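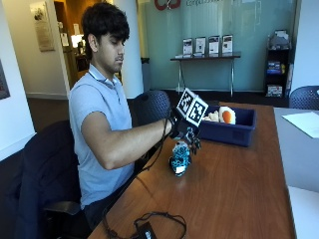

Glove with marker cube above the speckled soft object.

Project Updates | Data Collection
2 min read

Nikton glove study: June report to Venine

We have 138 recordings of soft objects being handled at the table. I would hold off on calling that progress – 30 still lack a usable label.
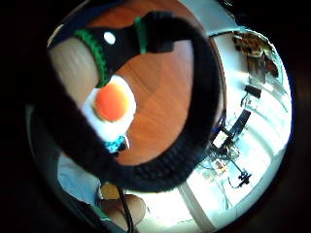 Close views
The curved view picks up the orange center of the fried egg clearly, but the black loop takes up a lot of space. Feng-yi Pan thinks the model will learn to ignore it. I have yet to see evidence.

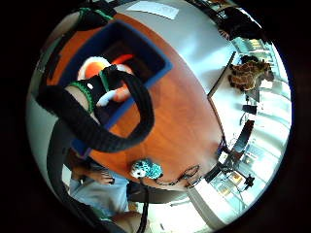 Variety
One bin, one table and strong daylight from the windows make a narrow lesson. Boonmee Chareonsuk has asked for a second room.

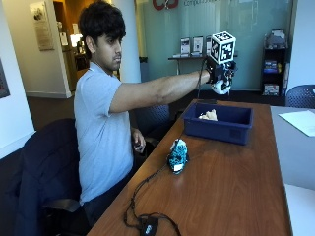
Next period
We will relabel before recording more. The target of 70 new examples stays, though I doubt volume is our problem. Selamawit Tufa will check marker tracking against the fixed camera.

Last updated: June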